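The great pasta shelf sort-out

I've been meaning to write about dry goods for ages, and October seems as good a month as any, what with everyone in Barnthorpe going back to hot dinners. Pasta is my weakness. I buy it whenever I pass it, and then I have 7 packs of something and nowhere sensible to put them.

My rule these days is long things up high, laid flat, side by side. Spaghetti stood on end always falls over (usually at teatime!), and flat on the top shelf you can see every label at once -- PASTATIME together, red packs further along.
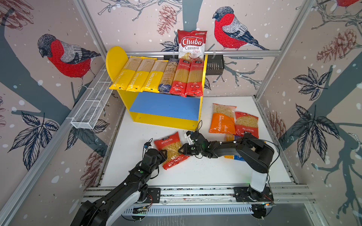
What about the short stuff?

Elbows and fusilli are trickier. The bags are slippery little pillows and they won't line up for anybody, so I leave them out on the table until the long packs are settled and then fit them in wherever there's room. I did try decanting everything into two tall jars from Pinis. They looked lovely, but I lost the cooking times and we had some very chewy elbows for a fortnight.

Crisps and cassava chips go behind, standing up. A big bag like Chuba is tall enough to spot over the spaghetti, and it doesn't get squashed back there.
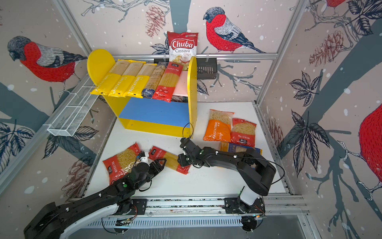

I'd also say don't be too proud to let the ends poke out over the front of the shelf. Long packs are long! Mine do it and I've stopped minding -- it makes them easier to grab. The whole job took me some 90 minutes, including a cup of tea and a rummage for the Notari sauce I was sure I had. I had two.

Next month it's the tins, so if you have a good way with chickpeas, do drop me a line.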